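Marwan Ghanem
@marwanghanem

1/ Trekcombe finally put its bus and train app on Android. I've been using the iPhone one since October on my work phone, so I installed the new one on my own phone and used both for a week of commuting. Notes below.

2/ The download is small and it opened fine on my old phone. Sign-in is the same account as the website. If you only ever bought paper tickets at Farville station you will have to make one.

3/ Buying a ticket works. Pick the route, pick the day, pay. It remembers your last trip, which saves some typing. Card only for now – no wallet balance yet, though the iPhone version has it.

4/ Live times are the weak part. The 21 bus showed as due for almost 50 minutes one morning. The sign at the stop had it right the whole time.

5/ Seat booking on the Kakport line is missing. You get sent to the mobile site and have to sign in again there. Samer Karam told me his booking went through but never showed up under My Trips. Same for me.

6/ Store page says 2,505 installs and the reviews are mostly about that one problem. The replies from support say it's "being looked at."

7/ Offline tickets do work. I turned on airplane mode before the Vieira tunnel and the code still came up for the inspector. Open the ticket once while you have signal or it won't be saved.

8/ Permissions: it asks for location, camera and contacts. Location makes sense. I said no to contacts and nothing broke.

9/ Two pictures.

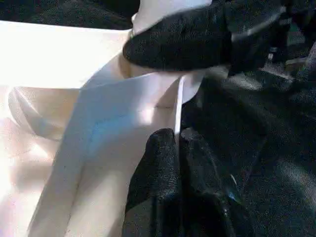
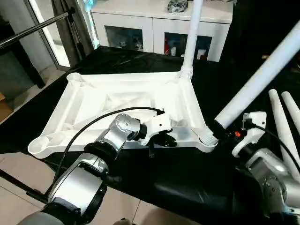 10/ Battery use was low, even with live times open on the ride home. The alerts are another matter. I got one for every delay on every line until I found the switch under Settings, Messages, Service.

11/ Mireille Fakhoury asked if student passes carry over. They do, but you have to type in the pass number by hand. The scan button just closes the app on my phone.

12/ Keeping it for tickets, using the website for Kakport. Will post again when there's an update.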